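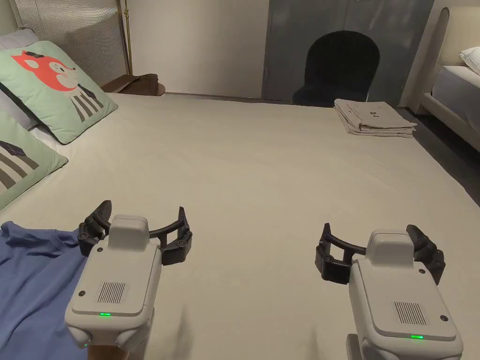 Jimau hand-held pair, left jaw reading drifts over a session

slotline wrote:
We run one pair of the Jimau hand-held grippers for laundry handling work, shirts mostly, on a bed. The data goes to train a Plullik arm later on. The right one has been fine since we got it. The left one starts the session reading zero when closed, and by lunch it reads a little open when it is fully closed. Re-zeroing fixes it for an hour or so and then it creeps again.

What I have done so far:
- re-zeroed with the jaws held shut, several times
- swapped the cables left to right (the drift stayed with the left unit)
- reloaded the firmware
- wiped lint off the finger pads

The log counter on the left unit says 3640 open and close cycles. The right one is close to that. I don't want to send it out if this is something I can fix on a bench. Has anyone had one of these apart?

greasecup wrote:
Check the big pivot screws at the bottom of the two arms first. If one backs off even a little, the arm can tilt on its pivot and the closed position moves. Hold one arm still and push the other sideways with your thumb. There should be no click.

Don't crank the screws down either. Tight enough that the arm doesn't rock, loose enough that it still falls back by its own spring. I check mine every 1000 cycles and put a paint mark across the head so I can see if it has turned.

dutycycle_b wrote:
I would look at lint before I touched any screw. Cotton sheds a lot. It gets behind the linkage, where wiping the pads does nothing. We had a unit with the same complaint and there was a felt ring packed around the lower pivot. Pulled it out with tweezers and the drift was gone.

Also, 3640 is not many cycles. Parts don't wear out at that number unless something was wrong from the start.

slotline wrote:
Did both checks tonight. Right unit, no click. Left unit, a small click on one arm, and only when the jaws are most of the way open. Closed, I can't feel anything.
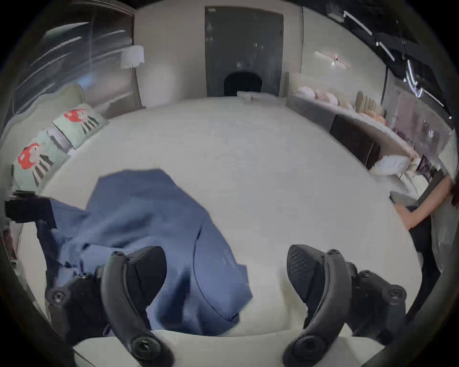 I took the base plate off the left one too. Some lint in there but no ring like dutycycle_b described. I cleaned it out with a soft brush, put the plate back, left the pivots alone, and ran 143 cycles on a folded T-shirt. It still crept, though less than before. So lint was part of it, and I would say not the main part.

greasecup wrote:
A click when open and none when closed is a pivot. When it is closed the two arms load against each other and hide the play.

Take the screw all the way out, clean the threads, a drop of the low strength Moges threadlocker, back in, and let it sit overnight. Do one arm at a time so you don't lose the alignment of the pair. Keep the threadlocker off the plastic. Some of it will crack plastic after a week or two.

dutycycle_b wrote:
I disagree with threadlocker on these. You will want to open that joint again and the boss is soft. A thin washer under the head does the same job and comes apart clean. Rekatach sells a bag of them in the right size, or cut one out of shim stock.

greasecup wrote:
A washer takes up the slack but it won't stop the screw from turning. If the screw is backing out, you will be right back here in a month. Low strength comes apart with a hand driver. I have done it plenty of times and never stripped a boss.

slotline wrote:
I went with the washer first as it was easier to undo. One washer on the arm with the click, paint mark on both screw heads. I set the closed zero again after that, then opened it fully and set the open end stop too. I had been skipping that second step. The manual has it on a separate page and I always took it as optional.

Ran a morning with it on the same kind of shirts. Closed reading was off by 2 counts at the end, and it used to be far worse than that. The paint mark had not moved on either screw.

I'll leave it like that through April and look at the marks again when the counter gets to the next 1000. If a screw has turned I'll do the threadlocker.

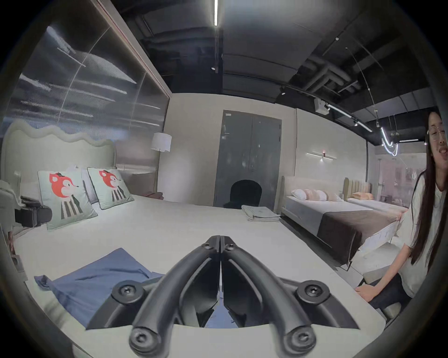

heatset wrote:
Skipping the open end stop would give you drift without any loose screw at all. The unit scales between the two ends, so if only one is set, the other gets guessed from the last session. You changed two things at once and now you can't say which of them did it. I'd take the washer out, keep both end stops set, and run the same morning again.

dutycycle_b wrote:
There was a click, though. End stops don't click.

heatset wrote:
Sure, the click is real and it should be fixed. I'm only saying the creep may not come from it. Mine has a slight click in one arm and holds zero all day.

slotline wrote:
Fair point. I have a second session planned with the left unit anyway, so I'll pull the washer for the first half and put it back for the second, end stops set both times. Will post the readings in this thread.

greasecup wrote:
Write down the room temperature too if you have a thermometer. The plastic arms move a bit when the place warms up.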